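Is bottled water delivery worth it for a small office, or are we being had?

Asked 25/08/2015 in Office & Workplace

We've had a cooler with the big upside-down jugs for as long as I've worked here. The supplier is Werkico and the contract is up for renewal. The new quote is $833 for the year, and that's before a "sanitizing visit" they now want to add. Their brochure says the water is "balanced for wellness," whatever that's supposed to mean. We're a small office in Omerholm and the city water tastes fine to me. Has anyone dropped delivery and regretted it?
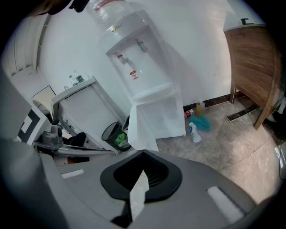 Reply from tapfan_222

I'd want to see the breakdown before I believed a word of that quote. Ours looked reasonable until I pulled the invoices apart and found rental, a fuel charge, a deposit that never seemed to come back, and a minimum order we never reached. The water was the cheap part. Ask them for each line in writing. If they get vague, you have your answer.

As for "balanced for wellness," that means nothing. Ask where the water comes from. A lot of jug water starts out as city water that has been run through a filter, and the label should tell you the source if you read the small print.

We switched to a cooler that hooks up to the cold line under the sink. It's made by Boonchu, and I'm not going to tell you it's wonderful. It hums, and the filters cost more than the salesman let on. We still pay less than we did before. You do need a plumbing line close by, so check that first. If your landlord has to approve the work, start asking now. Ours took from February until summer to say yes.

Reply from guest

just use the tap. people drank from the tap for years and they were fine. my brother in law paid 800 for a filter thing and cant taste the difference

Reply from deskbound in Skunmont

I wouldn't go quite as far as the post above. Old buildings can have old pipes, and "tastes fine to me" doesn't tell you about lead. Get the tap tested by a lab that isn't also selling you a filter. The free tests that come with a sales visit are a joke. They put drops in a glass, the water goes cloudy, and everybody is supposed to gasp. All that shows is minerals, and minerals won't hurt you.

About the sanitizing visit: coolers do need cleaning, so I wouldn't call it a scam outright. But the instructions for most of them are a page long and anybody can follow them. Unplug it, drain it, run the cleaner through, rinse more than you think you need to. I've done ours for 11 years. Check that your rental terms let you do it yourself, some of them don't.

Also look at the renewal clause before you do anything. Ours rolled over on its own unless we gave notice in writing, and a phone call didn't count. I found that out the expensive way.

Comment from the original poster

Thanks. Checked the contract and yes, it rolls over. Letter goes out tomorrow. Still waiting on the line by line breakdown, and so far all they've sent me is another brochure.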